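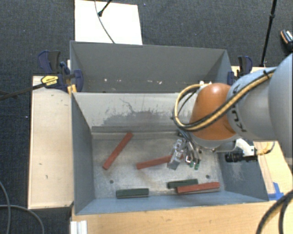 Are surplus food boxes really cheaper than just shopping carefully?

Food & Household > Saving money
Posted by Satish Kandpal
May 30, 2026

My sister has signed up to Nendwood and won't stop going on about it. For those who haven't had the leaflet, they send you a box of "rescued" groceries every fortnight: short-dated stuff, discontinued flavours, packets with last year's design on them. The website says the contents would be worth far more in the shops than you pay for the box, and there's a counter on your account page telling you how much you've saved. Hers says £184 and she only joined in the winter.

I've looked through two of her boxes and I'm not convinced. There was a lot of cereal bars and fancy crackers, a jar of something with figs in it, three tins of the same soup, and a sauce by a make called Seixas which I've never seen in a shop, so I've no idea how they decided what it was worth. She has eaten the bars and the soup. The figs are still in the cupboard.

I live on my own, cook most nights and do my main shop at a discounter. I don't mind things being near their date and I'm not fussy about labels. I do mind paying for things I wouldn't have bought. Has anyone kept proper track of what they spent with and without one of these? I don't want to hear that it feels cheaper. I'd also like to know if it's easy to cancel, as the small print mentions a "pause" far more often than it mentions stopping.

Fridgemagnet
Joined 2019

We love ours!! Been getting it since August and the kids fight over who opens it. Never had a bad one apart from the time everything was coconut. You are helping the planet as well so I don't really see what there is to moan about, it's food that would go in the bin otherwise. Cancelling is easy I think, I've never tried. If you use my code we both get a fiver off, message me.

Svetozár Ondrejka
Top contributor, Household

I did keep track, for nine deliveries, out of much the same suspicion as yours. I wasn't with Nendwood but with Grisero, whose boxes look very similar and whose website has the same sort of counter. I've since cancelled, so weigh that as you like.

What I did was simple enough to copy. I kept every grocery receipt for the whole stretch and compared the total with the same stretch a year before. I also went through each box and put things in one of two columns: would have bought anyway, or would not. For the first column I wrote down what I normally pay, own brand included. For the second I wrote nought, even when I enjoyed the thing. You may think that's harsh. My view is that if I'd wanted truffle crisps I'd have been buying truffle crisps.

The counter on my account finished at £187. My own sums had me slightly out of pocket. The gap comes from how they price things. A tin of chopped tomatoes went in at the full price of a named brand in an expensive supermarket, when I've never paid that for tomatoes in my life. Biscuits were priced as if nobody ever puts biscuits on offer. I wrote and asked where the prices came from and was sent a friendly paragraph about average retail value, with no source. I asked again and got the same paragraph.

The other thing that didn't show up in their figures is that my ordinary shop hardly went down. A box like that is mostly snacks, sauces and tins. I still needed milk, bread, eggs, onions and something for tea. What did go up was how much I snacked, and I'd put that down as a cost too, though I can't give you a number for it.

On waste, I'd be careful about the claim that all of it would be thrown away. Some may well be. But discontinued lines have been sold off cheaply through market stalls and clearance shops for as long as I've been alive, and there's one in the middle of Bemell that does exactly this without a subscription or a leaflet. You pick up what you want and leave the figs. If anybody can show me that a given jar was on its way to the tip I'll happily take it back.

Where I think a box could pay off is a big household that gets through packed lunches, buys brand names at full price and has teenagers who'll eat anything in a wrapper. You don't sound like that.

As for cancelling, I can only speak for Grisero. It took me two goes. The first time I pressed what I took to be the cancel button and found I'd skipped a delivery. The real one was under "manage my plan", after a page asking if I'd prefer a smaller box. Take a screenshot of the confirmation, and check your bank the month after.

Satish Kandpal (original poster)

Thanks Svetozár, the two columns idea is what I was after. I tried it on my sister's latest box while she was out of the room and most of it landed on the wrong side. She says I priced the crackers unfairly. Going to have a look in the Bemell place before I sign up for anything.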